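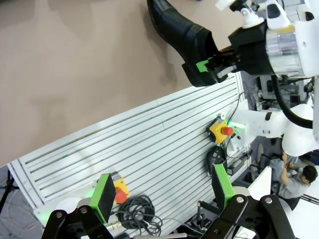
So I finally finished Skerita, all of it, and I have a lot of feelings and no one at work who watches dramas, so you get them instead.

If you missed it, the show follows Kimie Iwasaki, a translator who moves back to the small town of Randville after her publisher drops her. Her old pen pal Xue runs the bookstore there now, and he has no clue that she's the girl who stopped writing back to him 20 years ago. She knows, though. She knows from the first five minutes, and then she just... doesn't say anything. For weeks!

I almost quit after episode three. The whole thing with the landlord goes on forever, and I couldn't tell the two cousins apart (they have the same haircut, come on). My friend Maysoun Salameh told me to hang in there until the train station episode, and she was right. I started it on Monday night thinking I'd watch half and go to bed. I did not go to bed.

What got me was the letters. Kimie finds the ones she never mailed in her mother's closet, and she reads them out loud in this flat little voice, like she's reading a phone bill. There's no music under it at all – just her and the rain. I cried into a bowl of cereal.

I'm less sold on the ending. I won't spoil it, but the jump forward felt rushed to me, and Xue forgives her way too fast. I wanted him to be mad for at least one more episode. Ifeoma, who watched it before me, thinks he figured out who she was at the book fair and did his being mad off screen. I went back and rewatched the book fair and okay, maybe, there's a look he gives her over the cash register. I'm still not convinced.

Next up is Tromer, which Kristine keeps bugging me about. It's a spy thing, and I'm usually bad at spy things – I lose track of who's lying to who. If you've seen it, tell me whether I need to take notes.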